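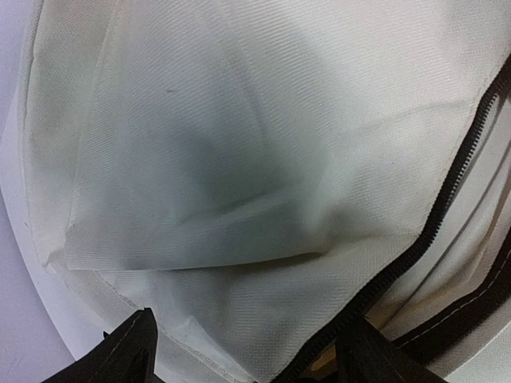 グラットブリッジ規範(グラットブリッジきはん、英: Gratbridge Code of Practice)は、ロボットによる布製品の取り扱い作業について定めた実施規範である。正式名称は「縫製品および布製収納具のロボット操作に関する実施規範」。袋、カバー、衣類ケースなど、形状が一定しない布製品をロボットのグリッパーで把持し、開閉し、折り畳み、または移動させる作業を対象とし、把持力の設定、留め具の操作、手首部カメラの運用、作業記録の作成、停止と復旧の手順などを規定している。名称は、最初の草案がまとめられた試験施設の所在地グラットブリッジに由来する。

法的な拘束力をもつ規則ではなく、採用する事業所が自らの作業手順書に取り込んで用いる任意の規範である。機械安全一般については各国の法令および安全規格が優先し、本規範の条項がそれらと抵触する場合、抵触する部分は適用されない。

概要

剛体の部品を扱う産業用ロボットの作業では、対象物の寸法と把持位置をあらかじめ定めておくことができる。布製品の場合は、同じ製品であっても置くたびにしわや折れの位置が変わり、把持した瞬間にも形が変わる。ファスナー、縁取りの帯、縫い目、持ち手などの硬さの異なる部分が一つの製品に混在することも多く、布地に適した力で留め具を引くと滑り、留め具に適した力で布地をつまむと生地を傷めることがある。

グラットブリッジ規範は、こうした作業を行う事業所の間で手順書の書き方が大きく異なっていたことを背景に作成された。条文は短く、具体的な数値の多くは各事業所が試験によって定めるものとされている。規範が自ら数値を示すのは、把持力の確認回数、試験片の使用回数、記録の保存期間などに限られる。

沿革

草案は、布製収納具の検品装置を製造するVidaron社と、リネン類の仕分け施設を運営するLalldale社が共同で作成した。両社はそれぞれ社内基準をもっていたが、Lalldale社の施設にVidaron社の装置が導入された際、「把持失敗」の数え方が両者で異なることが判明し、用語の統一が課題となった。9月に開かれた技術会合で用語集が先に合意され、続いて操作手順と記録に関する章が加えられた。

第2版では、遠隔操作による作業が対象に加わった。初版は自動運転のみを想定しており、操作者が手動で腕を動かしながら動作を記録する作業については規定がなかった。また、初版で一つの章にまとめられていた「留め具」が、線状の留め具(ファスナー、面ファスナーなど)と点状の留め具(ボタン、スナップなど)に分けられた。

現行版は2月6日(水)に発効した。手首部カメラに関する章が独立し、試験装置メーカーのKazmi社が提案した把持力確認の手順が附属書として収録されている。

適用範囲

規範は次の作業に適用される。

布製品の把持、移動、反転および整列
袋、ケース、カバー類の開口と閉鎖
折り畳みおよび展開
布製品への物品の出し入れ
上記の作業の訓練用データの収集

人が着用している衣服に対する作業、医療用の滅菌布を扱う作業、裁断および縫製の工程は適用範囲に含まれない。皮革、樹脂シート、網状の製品については、事業所の判断で準用することができる。

用語

規範では、一般には区別されずに用いられる語にいくつかの定義を与えている。

「本体布」は製品の大部分を構成する布地をいい、「縁部」は裾、縁取り、縫い代など、折り返しや重ね合わせによって本体布より厚くなった部分をいう。「垂れ」は一辺以上が固定されず、重力や接触によって位置が変わる布片を指す。垂れの下にある部分は、上から見えている場合であっても「未確認面」として扱い、把持の対象にする前に確認動作を行うものとされる。

「把持失敗」は、指が閉じた後に対象物が指の間にない場合、または意図した部分と異なる部分が挟まれている場合をいう。一度つかんだ後に落とした場合は「保持失敗」として別に数える。布が2枚重なって挟まれた場合の扱いは初版で議論が分かれたが、現行版では意図の有無によって区別し、意図しない重なりは把持失敗に含める。

把持と接触

接近

グリッパーを布面に近づける際は、最後の区間で速度を落とし、指先が布面に触れた時点で下降を止める。布の下に硬い作業台がある場合、指先を押し込んで布を寄せる動作は、事業所が試験で定めた深さを超えてはならない。指先の角が鋭い形状のものについては、織り目に引っ掛からないことを試験片で確かめてから使用する。

つまむ位置

本体布をつまむ場合は、しわの山にあたる部分を選び、張力のかかった平らな面を避けることが推奨されている。縁部は厚みがあり把持が安定しやすい反面、縫い糸に力が集中するため、縫い目と平行に引くことを原則とする。縫い目と直交する方向に引く必要があるときは、把持力と引張速度の双方に上限を設ける。

力の設定

把持力は、本体布、縁部、留め具のそれぞれについて個別に定める。一つの作業の中で対象が切り替わるときは、指をいったん開いてから設定を変更する。挟んだまま力を上げる操作は、保持失敗を防ぐ目的であっても認められていない。

設定した把持力は、作業を開始する前に試験片を用いて6回連続で確認する。途中で一度でも滑りまたは跡残りが認められた場合は、設定を見直したうえで最初から確認をやり直す。試験片には実際の対象物と同じ織り方の布を用い、1枚の試験片は10回を超えて使用しない。

留め具の操作

線状の留め具

ファスナーの開閉では、スライダーまたは引手を把持し、務歯(噛み合う歯)の列に沿って動かす。務歯そのものを指で挟んで引くことは禁止されている。布製品のファスナーは置き方によって波打つため、始点と終点を直線で結んだ経路をそのまま用いず、途中の形状を確認しながら経路を更新することが求められる。

引く側と反対の部分を押さえておくことも規定の一つである。双腕の装置では一方の腕で布を押さえ、単腕の装置では治具または重しを用いる。押さえる位置は留め具に隣接する布地とし、縁取りの帯や持ち手を押さえに使う場合は、帯の縫い付け部分に過大な力がかからないことを事前に確認する。

スライダーが動かなくなった場合は、ただちに引張を止め、逆方向へ少し戻す。この復旧操作は3回まで行うことができ、それでも動かないときは自動運転を中止して担当者が手で確認する。布の噛み込みが疑われるときは、復旧操作を行わずに停止する。

点状の留め具

ボタンおよびスナップについては、留め具の直下にある布地を支えた状態で操作することとされている。磁石式の留め具は、グリッパーの材質によって吸着が起こり得るため、附属書に別途の注意事項がある。

手首部カメラ

手首部またはグリッパー基部に取り付けたカメラは、近距離から布面と指先を同時に観察できるため、布製品の作業で広く用いられている。規範はその運用について、取り付け、照明、画像の利用の三点から規定を置く。

取り付けに関しては、指先の少なくとも一部が常に撮影範囲に入ることを要件とする。指と留め具、または指と縁部の位置関係を後から検証できるようにするための規定である。指を最大まで開いた状態と閉じた状態の両方で確認し、工具交換の後にも同じ確認を行う。

照明については、白色または淡色の布で織り目や縫い目が判別できなくなるほどの露出を避けることが求められる。接近するほど腕や指の影が布面に落ちやすくなるため、露出の調整は実際の作業距離で行う。反対に黒色の留め具や帯が指と同色の場合は、輪郭の識別が難しくなることがある。現行版はこの場合の対策として、指先への標識の貼付、側方からの補助照明、固定カメラの併用を挙げているが、いずれを選ぶかは事業所に委ねている。

画像の利用については、手首部カメラの画像だけから製品全体の状態を判定しないことが原則である。近距離の画像は撮影範囲が狭く、製品の向きや反対側の垂れの位置を確認できない場合がある。全体の状態を判定条件に含む作業では、離れた位置に置いた別のカメラを用いる。

作業記録

記録は作業ごとに作成し、対象物の種別、把持力の設定値、把持失敗と保持失敗の回数、停止の有無とその理由を含める。布の汚れ、ほつれ、変色などが作業前から認められた場合は、位置を記したうえで作業を開始する。作業後に初めて見つかったものは、原因が不明であっても作業中に生じた可能性があるものとして記録する。

訓練用データの収集では、失敗した試行を削除せず、失敗の区分を付けて保存する。第2版の検討時には、保存容量の負担を理由に失敗例の保存を任意とする案も出されたが、採用されなかった。記録の保存期間は、通常の作業で500日、停止を伴う作業では対象物の使用が終わるまでとされている。

停止と復旧

担当者は、作業範囲に手を入れる前に腕を停止させ、指に布が挟まれたままの場合は布を支えてから指を開く。布を引き抜いて取り外すことは認められていない。停止後に再開するときは、対象物の形状が変わっているものとみなし、停止前の計画を引き継がずに初めの確認動作から行う。

非常停止の後は、原因が記録されるまで同じ種別の対象物に対する作業を再開できない。ただし、原因が対象物と無関係であることが明らかな場合には、事業所の責任者が再開を許可することができる。

指先の保守

指先の清掃は作業種別が変わるごとに行う。濃色の布を扱った後に淡色の布を扱う場合は、白布で指先を拭い、色移りがないことを確認する。指先の被覆材に傷や剥がれがあるときは交換し、研磨による補修は行わない。繊維くずが可動部に入り込みやすい機種では、清掃の間隔を別に定める。

普及と評価

規範は当初、作成に関わった事業者とその取引先で用いられていたが、その後、布製品を扱う研究室や教育機関でも実習の手順書として参照されるようになった。用語の定義が比較的簡潔であることから、規範全体は採用せず、用語集だけを利用する例もある。

一方で、数値の多くを事業所の試験に委ねている点については、異なる事業所の結果を比較しにくいとの指摘がある。復旧操作の回数を一律に制限する規定に対しても、留め具の大きさや材質によって適切な回数は異なるとする意見が出されている。また、把持力の設定を変えるたびに指を開くという規定は、作業時間を延ばす要因になるとして、遠隔操作を行う事業所から見直しの要望がある。現行版の附属書には、条件を限定して連続的な力の変更を認める試行手順が収録されているが、本文の規定は変更されていない。

関連項目

エンドエフェクタ
柔軟物操作
遠隔操作
線ファスナー
綾織
作業標準書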